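Home | Builds | Notes | Parts bin | About

Handheld gripper, part 4: fingers and hangers

Saturday, March 29, 2025
2 min read

The tool now closes without binding. The last version rubbed on the left side whenever the trigger was pulled off axis, and the fix was to open the slot in the orange body and reprint it. I used Prerkley filament again. The Zeng spool I tried in August shrank enough to throw off the screw holes.

Each finger plate is held by 3 screws. Two let the plate rotate under side load, and the tag angle drifted between sessions. Each plate also carries one square marker near the inner corner. Finger opening is computed from the distance between the two tags, so there is no encoder and no extra wiring.

Calibration steps, for my own reference:

- Close fully, record the tag distance.
- Open to the stop, record again.
- Repeat after any screw is touched.

The clothing rail at the Dasley workshop is the current test station. Plastic hangers are harder than the blocks I started with. The arms are thin, they swing, and a grip near the tip twists the whole hanger. Gripping at the neck works better. 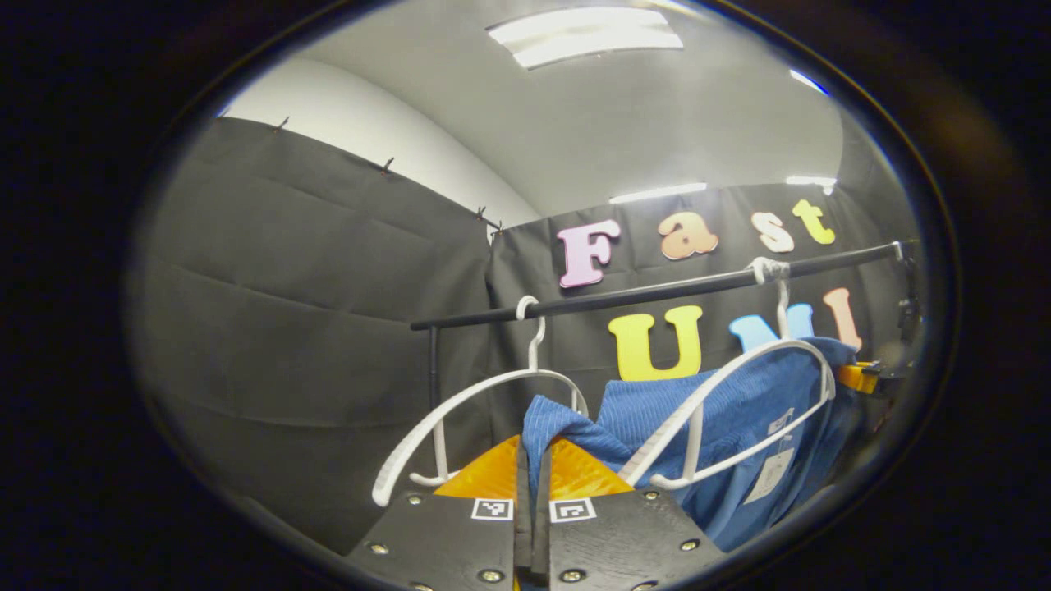
A shirt on the hanger changes the balance and can hide part of the arm. I log those runs separately from bare hangers. The target is up to 3,000 grasps, with the first 2,000 on hangers only.

Next job is a stiffer trigger spring. The Jidard one is too soft and the fingers return slowly from full close.

Contact | © 2025 | Back to top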